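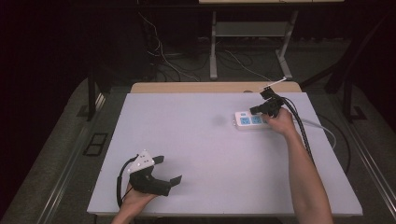 Looking After a Pair of Hand-Held Grippers: Fingers, Cables and a Weekly Check at the Bench

By Aurora Rebelo
Last updated 22 July 2019

If you have inherited a pair of wired hand-held grippers, the kind you hold one in each fist and work through a task with, then sooner or later you will pick one up and feel that something isn't quite right. The fingers close a little late, or one jaw touches before the other, or the reading on the screen jumps when you bend your wrist. I have been looking after our Planska pair for a good while now, and most of what I know came from doing things in the wrong order first, so I hope this saves you an afternoon or two.

I'm assuming your pair is built more or less like ours: a black body, two fingers, a cable out of the back and a bolt-on mount on top. If yours came from somewhere else the screws will be different but the order of work should still hold up.

What you'll need

A set of small hex keys (good ones, please – the cheap ones round off and then you have a second job)
Lint-free cloth and a little rubbing alcohol
A strip of paper, ordinary printer paper is fine
Hook-and-loop cable ties
Medium-strength threadlocker
A feeler gauge
A power strip you don't mind handling, left unplugged from the wall, for the practice run at the end

Before you start

Close the logging program, then switch off the supply, and only then unplug the grippers. I know it is tempting to just pull the cable. Ours forgave me for that several times and then one morning it didn't, and Ah-rin Yeon had to spend her lunch hour reloading the settings on the left one.

Clear yourself a decent patch of table with a pale, plain surface. The small screws are black, and on a dark bench mat you will be hunting for them with a flashlight.

Step 1: Clean the fingers

Wipe both faces of each finger with the cloth and a few drops of alcohol. Go right down to the root, where the finger meets the body, and open the jaws by hand to get in there. Don't force them past the natural stop. If you feel grit, work the jaws slowly back and forth while you wipe and keep going until the cloth comes away clean. No oil, please! I have seen people put a drop of machine oil on the slide and it feels lovely for a day or so, and then it collects every bit of dust in the building.

Step 2: Check that the fingers meet

Close the jaws on the strip of paper, up near the tips, and give it a gentle tug. Then do the same halfway down and again near the root. You want the same drag in all three places. If the paper slides free at the tips but holds at the root, the fingers are splayed. Loosen the two finger screws half a turn, squeeze the jaws shut on the feeler gauge, and tighten again a little at a time, going from one screw to the other.

When you're happy with it, take the screws out one by one, put a tiny dab of threadlocker on each, and put them back. Leave it overnight if you can.

Step 3: The mount on top

The mount takes more knocks than any other part, mostly from people putting the gripper down on its back. Hold the body in one hand and try to rock the mount with the other. Any click at all means the screws want tightening. Look closely at the plastic near the screw holes too, and if there's a fine pale line running out from one of them, swap the part now while you have the keys out. We keep two spares in the drawer marked Filia, for reasons that go back before my time.

Step 4: Cables

This is where most of our trouble has come from. Our log has 29 entries for the year up to June, and more than 6 of them were a cable problem that somebody had first taken for a sensor problem.

Run your fingers slowly along the whole length of each cable, feeling for flat spots and kinks. Then plug in, switch on, open the live reading, and bend the cable gently near where it leaves the body. The number should stay put. If it flickers, replace the cable. Taping it up only hides the fault until the middle of a long session.

Route the cable so it hangs along your forearm with a bit of slack at the wrist. Too tight and it tugs on the connector every time you turn your hand over, too loose and it drags across whatever you're working on. Ju-won Kwak likes a tie just below the elbow. I prefer none and let it drape. Try both and see which one your shoulder complains about less.

Step 5: Set the zero and the full opening

With the grippers powered and resting on the table, close the jaws fully and press Set Closed in the setup window. Open them fully and press Set Open. Do this three times for each hand and compare. On our software the opening should read 1,208 give or take a few, and if the three tries wander further than that, go back to Step 1, as there is nearly always something still stuck in the slide.

Step 6: A practice run

Lay the unplugged power strip on the table and work on it with both hands, slowly. Close on the end of the strip and slide it a little, let go, take hold of its cable, lift it, set it down. Watch the live readings for both sides while you do it, or better still ask a colleague to watch them for you. The reading should follow your fingers with no lag you can notice.

Keeping it going

We do the cleaning and the paper test weekly, and the full job every 300 hours of use. Write down the opening values each time, even when nothing has changed. A slow drift is very hard to spot from memory and very easy to spot in a column of numbers.

If a finger still closes late after all this, the return spring is probably tired. Solène Roussel has written up the spring change on its own page, with the part numbers, and I'd read it all the way through before you open the body.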